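Chapitre 4
La marqueterie de paille : matière, préparation et premiers placages

Objectifs du chapitre

À l'issue de ce chapitre, le lecteur doit être en mesure de choisir une paille propre au placage, de la fendre et de l'aplatir sans la rompre, de conduire une teinture en bain, puis de composer un panneau simple à joints droits. Les motifs à rayonnement et les placages sur surfaces courbes sont traités au chapitre 5. Les colles ont été présentées au chapitre précédent ; on n'y revient que pour ce qui touche à la paille.

4.1 Position du problème

La marqueterie de paille consiste à recouvrir un support de brins de tige fendus, ouverts, aplatis et collés bord à bord. Elle diffère de la marqueterie de bois par l'absence à peu près complète de reprise de surface. Une feuille de placage en bois se racle, se ponce et se vernit après collage. Le brin de paille, lui, porte à l'extérieur une cuticule lisse et riche en silice, responsable de son brillant, que le moindre abrasif détruit de façon définitive. Le travail doit donc être juste au moment de la pose. Une bavure de colle sèche se reprend mal, et un brin posé de travers se remplace en entier.

Cette contrainte commande toute l'organisation de l'atelier. Le temps passé au tri, à la fente et à l'ouverture des tiges dépasse en général celui de la pose proprement dite. Les élèves qui abordent la technique après une formation en ébénisterie ont tendance à inverser cette proportion, et les défauts relevés sur leurs premiers panneaux proviennent presque toujours d'une matière mal préparée.

On trouve des objets plaqués de paille en Europe à partir du XVIIe siècle : coffrets, étuis, écritoires, petits cabinets. La technique connaît un regain notable dans l'entre-deux-guerres, où elle passe du petit objet au meuble et au panneau mural. Le vocabulaire employé aujourd'hui dans les ateliers mêle les termes des deux périodes. Ettore Parisi, dont le répertoire sert de référence terminologique au présent manuel, distingue le « brin » (tige entière entre deux nœuds), le « ruban » (brin fendu et ouvert) et la « feuille » (ensemble de rubans contrecollés sur papier). Cette distinction sera suivie partout dans la suite.

4.2 La matière

4.2.1 Choix de la céréale

Le seigle est la céréale la plus employée. Sa tige est haute, ses entre-nœuds sont longs et sa paroi, régulière, s'ouvre sans trop se fendiller. Le blé convient aux petits formats ; sa paille est plus courte et ses rubans plus étroits. L'avoine donne une matière souple mais terne. L'orge est à écarter pour le placage, les parois étant trop minces et trop irrégulières. Quant à la paille de riz, fine et souvent marquée par l'humidité, elle trouve de meilleurs emplois en vannerie et en corderie.

Les variétés modernes de céréales ont été sélectionnées pour leur tige courte, qui résiste mieux à la verse. Elles fournissent une paille médiocre pour l'usage qui nous occupe. On s'adressera de préférence à un producteur qui conserve des variétés hautes et qui accepte de récolter sans moissonneuse-batteuse, cette dernière écrasant les tiges. La coupe se fait à la faucille ou à la faucheuse-lieuse, avant complète maturité du grain si l'on recherche des tons verts, à maturité si l'on recherche des tons dorés.

4.2.2 Séchage et stockage

Les gerbes sèchent debout, à l'abri de la pluie et du soleil direct. Le soleil blanchit la paille de façon inégale et la rend cassante. Une fois sèches, elles sont débarrassées des épis et des feuilles, puis coupées de part et d'autre de chaque nœud. Seuls les entre-nœuds sont conservés. Le nœud, dur et plein, ne se laisse pas ouvrir.

L'entre-nœud situé immédiatement sous l'épi est le plus long et le plus fin. Les suivants, en descendant vers la racine, gagnent en diamètre et perdent en longueur. On les range séparément, car un panneau composé de rubans issus d'étages différents présente des écarts de largeur et de reflet visibles à distance. Le stockage se fait à plat, dans des cartons non hermétiques, en un lieu sec. Une paille bien conservée reste utilisable pendant de nombreuses années, avec un léger jaunissement.

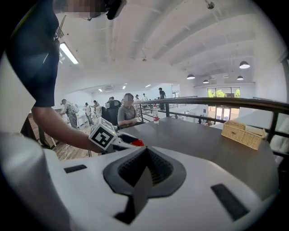
4.2.3 Critères de tri

Le tri s'effectue à la lumière du jour ou sous une lampe de teinte neutre. On écarte les brins piqués de taches noires, signe d'une attaque de champignons, ceux dont la paroi est fendue sur toute la longueur et ceux qui présentent un méplat. Les taches brunes isolées ne sont pas rédhibitoires si la teinture prévue est foncée. Rhona McIver, dans ses notes d'atelier de Restholm, recommande de constituer quatre lots par diamètre avant tout autre classement, puis de subdiviser chaque lot selon la couleur. L'ordre inverse conduit à manipuler chaque brin une fois de plus.

Le rendement d'une botte varie beaucoup d'une récolte à l'autre. Il est prudent de prévoir un excédent notable par rapport à la surface calculée et de teindre cet excédent avec le reste, un bain ne se reproduisant jamais à l'identique.

4.3 La teinture

La paille se teint entière, avant la fente. Les deux extrémités ouvertes du brin laissent entrer le bain, et la coloration progresse par l'intérieur, la cuticule extérieure étant peu perméable. Un brin fendu avant teinture se déforme et s'enroule au séchage.

On opère dans une cuve assez longue pour que les brins reposent à l'horizontale, entièrement immergés et maintenus par une grille. Le colorant est dissous à part, filtré, puis ajouté à l'eau chaude. Le bain est porté à frémissement sans ébullition franche, l'agitation brisant les brins. La durée dépend de la teinte visée et du diamètre ; les tons clairs s'obtiennent en quelques heures, les noirs et les bleus profonds demandent un séjour de 24 heures ou davantage, dont une partie dans le bain refroidi. Le contrôle se fait en prélevant un brin, en le fendant et en examinant sa face interne. Si la moelle est encore claire au milieu de la longueur, l'immersion doit se poursuivre.

Le rinçage est répété jusqu'à ce que l'eau soit limpide. Les brins sont ensuite étalés sur des claies et retournés une fois au cours du séchage. Chaque lot reçoit une fiche indiquant la référence du colorant, la concentration, la durée et la provenance de la paille. La fiche type « Ikus », reproduite en annexe, peut être photocopiée ; dans la série d'essais qui a servi à établir le nuancier de ce manuel, la fiche 91 correspond au gris moyen utilisé pour l'exercice de fin de chapitre.

4.4 Fente et ouverture

4.4.1 Outillage

L'outillage est réduit : une lame fine et courte montée sur manche, un plioir en os ou en buis, une plaque de travail dure et lisse, une règle métallique. La lame doit être affûtée souvent, la silice émoussant rapidement le fil. Certains praticiens fendent à l'ongle ; le procédé est rapide sur paille sèche et fraîchement récoltée, mais la ligne de fente suit alors les fibres et ne se laisse pas corriger.

4.4.2 Conduite de l'opération

Le brin est tenu entre le pouce et l'index de la main gauche (pour un droitier). La pointe de la lame pénètre à une extrémité et progresse vers l'autre dans l'axe de la tige, d'un mouvement continu. La fente terminée, on écarte les lèvres, on pose le brin face brillante contre la plaque et on passe le plioir sur la face interne, du centre vers les extrémités, en augmentant la pression à chaque passage. Une pression trop forte dès le premier passage provoque des fentes parallèles, appelées « peignes », qui restent visibles après collage.

Le ruban obtenu conserve une légère mémoire de sa courbure. On peut le placer sous un poids jusqu'à l'emploi. Une paille trop sèche se détend si on la laisse séjourner quelque temps dans un linge à peine humide ; l'eau en excès fait gonfler la moelle et nuit à l'adhérence.

4.5 Pose directe et pose sur papier

Deux méthodes sont en usage. Dans la pose directe, chaque ruban est encollé et appliqué sur le support, contre le précédent, avec une colle vinylique étendue en couche mince. Les bords sont rectifiés à la lame et à la règle avant application. La méthode convient aux petites surfaces et aux motifs dont le tracé est reporté sur le support.

Dans la pose sur papier, les rubans sont d'abord réunis en feuilles sur un papier mince, mis sous presse, puis découpés comme un placage ordinaire. Elle permet la découpe de formes répétées et facilite le transport, au prix d'une épaisseur un peu supérieure. Les ateliers Dhillon l'emploient pour l'ensemble de leurs panneaux muraux, y compris pour ceux de la salle de lecture de Workport, où le motif de losanges est obtenu par assemblage de triangles tirés de la même feuille.

Dans les deux cas, l'orientation des fibres détermine l'aspect final. Deux rubans d'une même teinte, disposés perpendiculairement, paraissent l'un clair et l'autre foncé selon l'incidence de la lumière, et s'inversent lorsque l'observateur se déplace. Le dessin préparatoire doit donc porter, pour chaque élément, une flèche indiquant le sens du fil. L'étude de cet effet fait l'objet de la section 4.6, dont les tracés seront exécutés sur carton avant tout emploi de paille teinte.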